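# Moving your Cluvelen save to a new PC (without losing the co-op world)

22 Jul 2021, works on the current patch
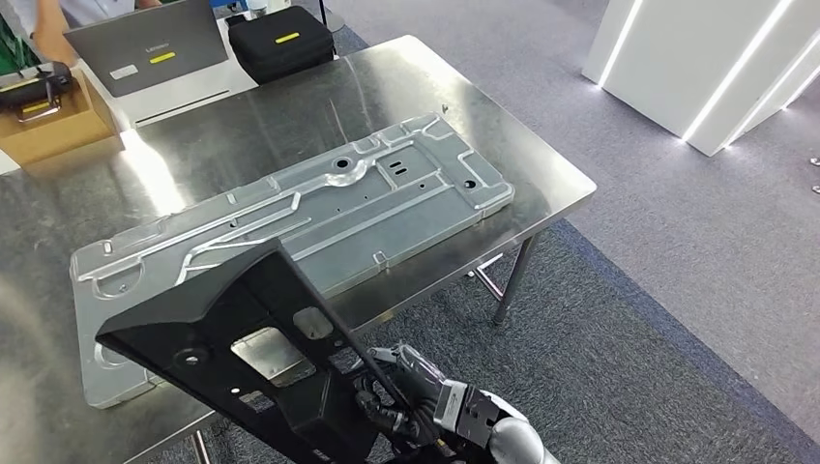
*Metal panel on the steel table, black bracket held over it.*

Quick one, got asked this again in the Conbridge server. Cluvelen has no cloud saves so you copy by hand. Takes 7 minutes if your world is small.

**Before you start**

- Quit the game AND the launcher. Launcher keeps the save locked.
- Same patch on both machines. Check bottom left of the title screen.
- USB stick or shared folder. My world is 170 MB, yours is probaly less.

**Steps**

1. Old PC: open Documents, then Cluvelen, then Saves. One folder per world, named by number. Mine is 39.
2. Copy the whole folder. Not just the big file, the little `links` file too. That's the co-op part.
3. New PC: start the game once, make a throwaway character, quit. Makes the folders for you.
4. Paste your world folder into Saves. Delete the throwaway.
5. Start the game offline first. Load. Walk around, open a chest.
6. Looks ok? Save, quit, go online, send invites again. Old invites are dead.

**If the world shows up but your character is naked at the Petersen gate**

You missed the `links` file. Quit without saving!! Go back to step 2.

**If it says "world too old"**

Patch mismatch. Update the old PC, load and save there, copy again.

**Mods**

Jerkness map pack goes in seperately, same place as before. Install it before you load the world, or anything past 3000 on the map resets. Lost a whole harbor that way in February.

Thanks to Ikechukwu Wike for the offline first tip. Mac version I haven't tried.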